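How to Write a Wedding Toast Without Buying a Template

by Liesbeth De Graaf

Search for help with a wedding toast and you will be offered a lot of formulas. Open with a joke, add a quote about love, tell one story from college, raise the glass. I have sat through plenty of toasts built that way and I could not tell you a thing about the couples in them.

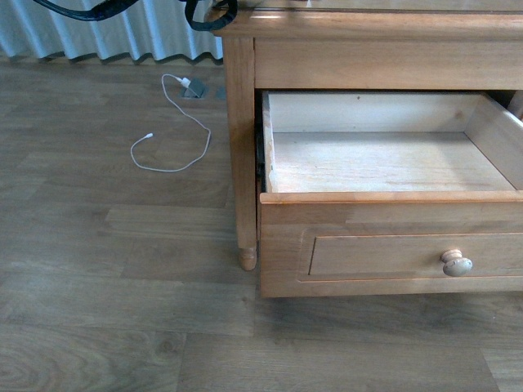
So I am suspicious of templates, and you should be a little suspicious of me too. Take what works below and leave the rest.

Step 1. Find out what you are being asked to do

"Say a few words" can mean a minute between courses or the main speech of the evening. Ask the couple who else is speaking, in what order, and whether dinner comes before or after. When Abla Twal got married in Statedthorpe in May, her brother Zaid and her cousin Najwa had both prepared the same story about a missed ferry. Zaid went first. Najwa had to cut half her speech while standing up. One phone call would have fixed it.

Step 2. Write down what you know

Skip the opening line for now. Make a messy list of things you have personally seen the person do. "She is kind" is no use to you. "She drove back to Grurlow in the rain to return a borrowed cake stand" is. If your list is thin, call a parent or an old roommate, but say in the speech that the story is theirs.

The partner needs a place on that list. A toast that spends four minutes on your friend and tacks on "and of course we all love Sleiman" is heard very clearly by Sleiman's family.

Step 3. Pick one story

You will want to use 3. Pick one, or 2 if they are short. Then test it: could a grandparent follow it without knowing any of the names? Does it end with the person looking like somebody you'd want to marry? Ex-partners are out, whatever the groom tells you in the bar.

Step 4. Get it down to size

Most advice says five minutes. I think that is generous. A page of 1000 words takes far longer than you expect once people laugh or a waiter walks through, and half of that is plenty. Read it aloud at the speed you'd read to a child, with a clock running. Silent reading tells you nothing.

Cut in this order: the dictionary definition of marriage, the quote, the explanation of how nervous you are, any joke that needs setting up.

Step 5. Decide about notes

The usual line is that memorized speeches sound more sincere. Maybe, if you act for a living. I have seen two people go completely blank and none come to grief over an index card. Write it in large print and number the cards. A phone is a poor second choice - it locks, it dims, and it lights your chin from below.

Step 6. Practice on one honest person

Chiharu Hosoda listened to mine and stopped me after the second sentence to ask who I was talking about. I had left out the name. Choose somebody who will do that for you.

As for paid speechwriters and the apps that promise a finished toast in 60 seconds, I tried one for a cousin's wedding at the Kastlow and got back three paragraphs that would have fit any couple in the room, including the ones who were divorced.

Step 7. On the day

One drink beforehand, if you drink. Stand where the couple can see your face, wait for the chairs to stop scraping, and say who you are. At the end, give people a clear cue: ask them to stand, say both names, lift your glass. Check before you start that there is something in it.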